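Budgeting for a second gripper arm on a refurbishment bench
Posted in Equipment and Purchasing, 2018-07-22

Gebreyes
Our organization refurbishes donated desktop computers and must submit its equipment request in January. We have one arm in service and wish to add a second. The supplier, Clostden, quotes fingers and service separately from the arm. Which items should appear in the first-year request, and which may be deferred? 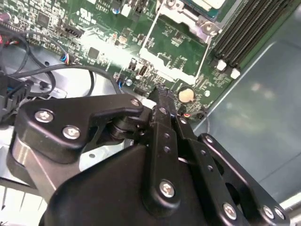
Gripper over the motherboard, near the coin-cell battery.

The typical work is of this kind, inside an open desktop case.

Ivmont
Please include spare fingers from the outset. We allow $500 per year for them and keep 2 sets on the shelf. Reach between the cables and the memory slots matters more than lifting strength, so request a trial on your own cases before signing. Our trial covered 116 machines – enough to show which case models should remain manual work. Delivery took eight weeks, and the order should be scheduled accordingly.

Multis
Service contract can wait until year two, in our experience. Check the warranty first.

Clostden user group
We would respectfully disagree with the above. A contract added later may require a paid inspection – please obtain that figure in writing. Training hours should also be a separate line.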